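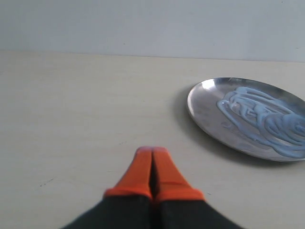
Marlene Zacharias
Contributing writer, small spaces and secondhand furniture

October

Notebook > Furniture > Tables

So I've been going back and forth about tabletops for most of this month, and I think I've finally landed on pale. Cream, off-white, whatever you want to call it. Matte, a little warm, with those faint streaks running sideways like grain. I used to be a dark walnut person (my sister Lucie will tell you I was a pest about it) and now I'm over here defending beige!

The thing that changed my mind was light. Our back room gets almost none of it after three in the afternoon, and the old dark table just swallowed whatever was left. I'd sit down to sort the mail and feel like I was working at the bottom of a well. A light top pushed up near the wall gives some of that back, and it looks different depending on where you stand. One side comes out brighter and the other goes a bit gray, and I like that more than I expected to.

Now, the marks. Everybody warned me about the marks. Darcy Ouellet, who has refinished more tables than I've owned, said a pale matte surface would show everything, and she's right, it does. You get one small dark scuff and your eye goes straight to it. Then you start noticing the smudges. I spent a whole Tuesday evening going at mine with every product under the sink, which I don't recommend, and by bedtime I'd made one shiny patch and was in a terrible mood.

What I do now is pretty boring. Damp cloth, tiny drop of dish soap, wipe along the grain, dry it with an old T-shirt. If there's a gray streak left I try a plain white eraser, the school kind, very lightly. Some scuffs come off and some don't. I stop there. Scrubbing pads are banned from this house as far as matte finishes go, and so is furniture polish. Ask me about the shiny patch.

I did look at new ones before I committed. The Marchand table I wanted was $1,199 and that was before delivery, and the bigger size went up to $1,843, at which point I closed the laptop and went for a walk. The Bunda was cheaper but had a glossy top, and I've had glossy. You see every lamp in it. In the end I bought secondhand from Harvey Kowalchuk over on the east side, who let me come by twice to look at it in daylight and even helped get it down the stairs.

The other half of this is leaving the thing clear, which I am bad at. A table against a wall wants to turn into a shelf! The fruit bowl creeps to the back, then the chargers, then a stack of library books, and before you know it you're eating off a strip the width of a placemat. I've been wiping it down every night around 9 and moving everything off first, no wiping around stuff. It takes maybe two songs. Lucie thinks I've joined a cult.

Next up is chairs, and I have no idea what goes with cream. Black feels harsh, and more wood might be too much wood. I keep looking at a rusty orange one I saw online and then chickening out, so if you've lived with orange chairs for longer than a year, please write and tell me how that went.

Filed under: Tables & Desks, Cleaning, Things I Changed My Mind About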